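Toltamow Adult Kitchen Course
Handout 8: Cooking dried beans, peas and lentils
Reading time: 4 minutes

Please read this before the practical. Bring an apron, a container with a lid and your notes from the vegetable stock session.

1. What we mean by pulses

Pulses are the dried seeds of plants in the pea and bean family. For kitchen purposes we sort them by how long they take to cook.

Quick: red split lentils, yellow split peas, mung dal. No soaking.
Medium: green, brown and black lentils. No soaking, but pick them over for small stones.
Slow: chickpeas, kidney beans, black beans, butter beans, haricots. Soak overnight.

Old beans take longer than fresh ones, and very old ones may never soften. If you buy in bulk, write the date on the jar and finish one bag before opening the next.

2. Soaking

Cover the beans with cold water to at least three times their depth. They swell a good deal, so use a bigger bowl than you think you need. In warm weather put the bowl in the fridge. A teaspoon of salt in the soaking water helps the skins to soften evenly. Drain, rinse and start the cooking in fresh water.

If you forgot to soak, bring the beans to the boil, turn off the heat, cover and leave for an hour. Drain and carry on as normal. The texture is slightly less even but fine for soups and spreads.

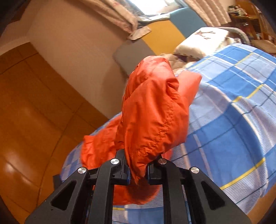 Can kidney beans go straight into a slow cooker?

They must be boiled first. Red kidney beans contain a natural toxin that causes severe stomach upset, and a slow cooker may not get hot enough to destroy it. Soak them overnight, throw the water away, then boil hard in fresh water for at least ten minutes before they go in. Tinned kidney beans have already been cooked and are safe to use as they are.

3. Simmering

After the first hard boil, turn the heat down. Water at a full boil is at 100°C and knocks the beans about, so the skins split before the middles are done. A gentle simmer is better. The pan we used in the Birnau kitchen sat at around 92°C with the lid ajar, and the chickpeas stayed whole.

Keep the beans covered with water. Top up from the kettle if the level drops. Skim the foam in the first few minutes if you want a clear broth; it does no harm if you leave it.

Start testing early. Take out several beans, not one, and bite them. All of them should be creamy right through with no chalky centre. If one is still hard, give the pan longer.

4. Salt, acid and bicarbonate

Salt can go in at the start. The old advice that it toughens beans does not hold up well in practice, and beans salted late taste flat in the middle.

Acid is different. Tomatoes, vinegar and lemon juice slow the softening a great deal. Add them when the beans are already tender. Several people found this out with the chilli in July.

Bicarbonate of soda speeds things up, particularly in hard water areas. Use a pinch. Too much gives a soapy taste and mushy skins. It is useful for hummus, where mushy skins are what you want.
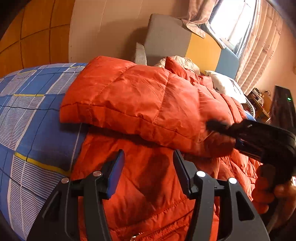 Jennylyn Yap reported that her black beans took nearly twice as long at home as they did in class, and asked whether the hob was to blame. Her water is very hard, so she tried again with filtered water and a bay leaf. The second batch was done in good time. The bay leaf made no difference to the timing but she is keeping it.

5. Yields

Weigh before and after so that you can plan recipes from dried. Our bench batch of haricots started as one small bag and came to 386 g drained. As a rule of thumb, dried beans a little more than double in weight, and 100 g dried will replace one ordinary tin.

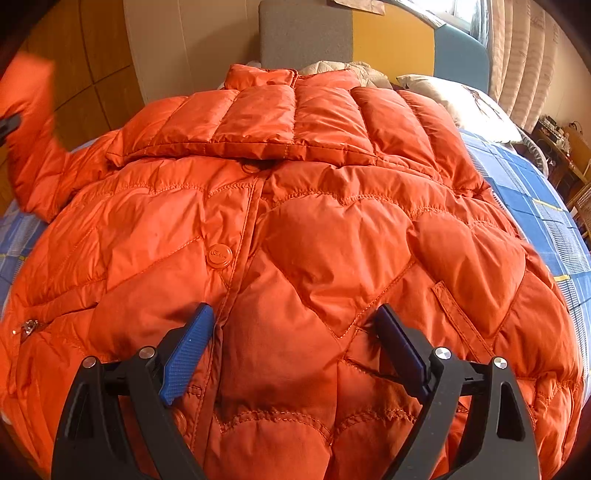 Fig. 3. Orange quilted jacket, front.

6. Storing

Cool cooked beans quickly, within an hour or two, and get them into the fridge. Keep them in their cooking liquid, where they stay moist for three days or so. To freeze, drain them, spread on a tray until firm, then bag in the amounts you normally cook with. Label the bag. Cooked chickpeas and haricots freeze very well. Lentils go soft but are fine for soup.

Save some of the cooking liquid for thinning stews and dips. Do not keep the liquid from kidney beans' soaking stage.

For next time: cook one slow pulse at home and note the soaking time, the simmering time and the drained weight.

Related handouts
Vegetable stock from trimmings
Rice by the absorption method
Tahini, miso and other store cupboard pastes
Flatbreads without yeast

Contact: Noel Lagman, course office, Toltamow
© Toltamow Adult Kitchen Course
Back to top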